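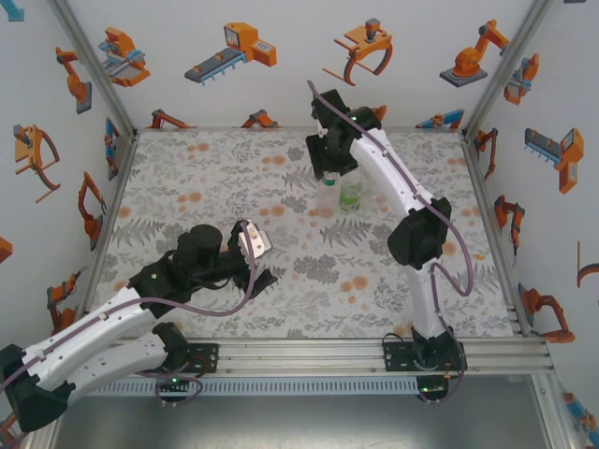

Table Linen Finisher, Part Time
Boutros Table Linens, Sedham

We sew and sell printed tablecloths, mostly florals and leaf patterns, from a workroom on Brastley Road. We need one person to press, check and fold finished cloths before they ship.

The work
You will look over each cloth for print flaws and loose threads, press it, fold it to size and label it. Square cloths make up most of our orders. The spring line has 177 open orders and runs through May.

Hours and pay
4 days a week, 5 hours a day, starting at 8:30 a.m. No shift on Wednesday. Pay is $252 for the first week, which is training, and goes up after that.

What we ask
Good eyesight for small details, with glasses or without. You will be on your feet for most of the shift. Sewing experience is helpful but not required.

To apply
Send a short note about your past work to Domingo Pereyra at the Sedham workroom, or drop it off any morning before noon. Please include a phone number.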